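Home Help > Tips and Guides > Small Electronics > Care and Charging

Looking After Rechargeable Household Gadgets

Prepared by the Korkville Household Resource Centre. Reviewed each March by Ileana Ciobanu.

14 comments | 37 shares

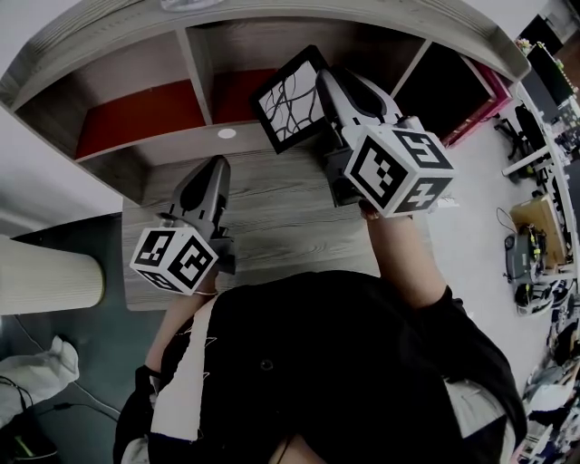
Before First Use

Residents are advised to charge any new rechargeable item fully before setting it up. This applies to bathroom scales with a wireless link, clip-on reading lights, digital kitchen timers, cordless doorbells and similar small goods. Most are shipped with a partial charge, and a set-up that stops halfway can leave the item tied to a phone that no longer recognises it.

Keep the carton, the receipt and the leaflet together until the return period has ended. The model number is often printed only on the underside of the item, in grey lettering that wears away with handling. Copy it onto the front of the leaflet on the day of purchase.

Remove all clear film from screens and charging contacts. Film left over a contact is a common cause of items brought to the Centre as faulty.

Charging

Use the cable supplied with the item wherever possible. If it has been lost, check the voltage and current marked on the item against those marked on the replacement charger. The plug may fit and the charger may still be unsuitable.

Charge on a hard, flat surface with air on all sides. Beds, sofas and piles of clothing hold heat and should not be used. An item that becomes too hot to hold comfortably should be unplugged, if this can be done safely, and not charged again until it has been checked. A swollen battery must never be pressed, pierced or charged.

A small lithium battery does not need to reach 100 per cent at every charge. Topping up during the day does no harm. Items going into storage should be left partly charged, in a dry cupboard away from the stove and hot water unit, and looked at every 4 months.

The Centre labels its own cables at both ends with cloth tape. Paper labels curl and come off. A label reading "doorbell" or "kitchen timer" is more useful than one giving the type of plug.

Cleaning

Switch the item off and unplug it. Wipe the casing with a soft cloth dampened with plain water and wrung out well. For greasy marks, add 2 drops of dish liquid to a cup of water, wipe, and go over the casing again with clean water. Dry it before charging.

Do not use bleach, oven cleaner or scouring powder. Methylated spirits will cloud some clear plastics. Vinegar should be kept away from metal charging contacts.

Lint in a charging port may be loosened with a dry wooden toothpick, used gently and with the power off. Pins and paper clips should not be used. Rubber seals around ports need to be free of grit, as a single grain can hold a seal open. A rating for water resistance does not cover every situation, and the leaflet should be consulted before an item is rinsed under a tap.

Straps, Clips and Stands

Silicone straps may be washed by hand in warm soapy water and dried flat. Leather and fabric straps should be taken off before the item is cleaned. Spring clips lose their grip over time and should be replaced when they no longer hold firmly on a folded tea towel.

Lost Connections

Where an item no longer appears on the phone, the following order is suggested:

1. Check that the item is charged.
2. Turn Bluetooth off on the phone, wait a short while, and turn it on again.
3. Close the app fully and reopen it.
4. Restart the phone.
5. Remove the item from the phone's list of devices and pair it again.

A full reset should be left until last. On many items it erases stored readings. Mansa Akpalu, who answers the Centre's help line, asks callers to write down any readings they wish to keep before going further.

Batteries at the End of Their Life

Batteries and items with sealed batteries must not go in the kerbside rubbish or recycling bins. Cover the exposed terminals of loose batteries with clear sticky tape and take them to a collection point. The Korkville drop-off is inside the Plosen Street entrance, to the left of the enquiries counter. Damaged or swollen batteries should not be placed in the tube. Please speak to staff at the counter first.

Printed copies of this page are available on request. Quote leaflet 800.

Related comments (14)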